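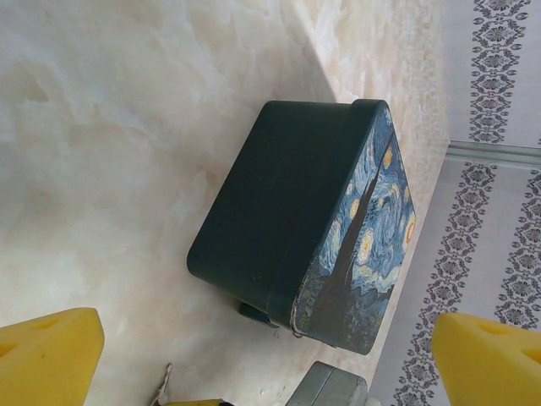

Which adhesive is best for sticking printed paper to card without cockling?
A thick wheat starch paste, brushed on thinly and dried under weight, gives the flattest result on most uncoated papers.

Skuditberg Forums > Paper and Board > Adhesives

June, posted by foldline

I am covering a batch of 27 lids in Elora wrap, grain parallel to the long side. Paste went on with a flat brush and the lids were pressed overnight. The corners lift within a week. The board is Bhutto grey, 152 mm on the long side.

greyboard_tim
Check the grain of the board as well. If board and paper run in different directions, one pulls against the other as the moisture leaves. Line the inside with the same weight of paper to balance it.

udcombe_bindery
I disagree about lining a shallow lid. The walls do most of the work. Corners lift when the turn-in is too short. I use 8 mm minimum and go over the fold with a bone folder while the paste is still tacky.

greyboard_tim
Walls won't hold a flat panel of that size. I have had unlined ones bow by nearly 44 thou.

foldline
Turn-ins were five. Grain on the board was never checked.
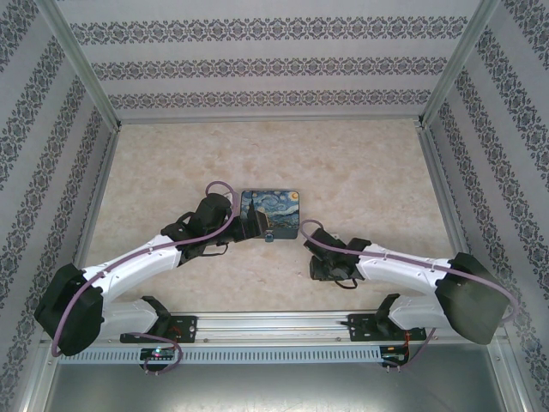 Mixing ratios

udcombe_bindery
One part starch to four of water by volume, cooked until translucent, then sieved twice. For turn-ins, mix in an equal part of PVA. It grabs faster, but you lose the option of lifting it later.

foldline
Will do a test lid each way, lined and unlined.

Comments (3)

halfsheet: PVA alone works on coated stock. Starch won't key to it.

margin_r: Four to one is too wet for thin wrap. Try three.

udcombe_bindery: Three is hard to brush out on a big panel.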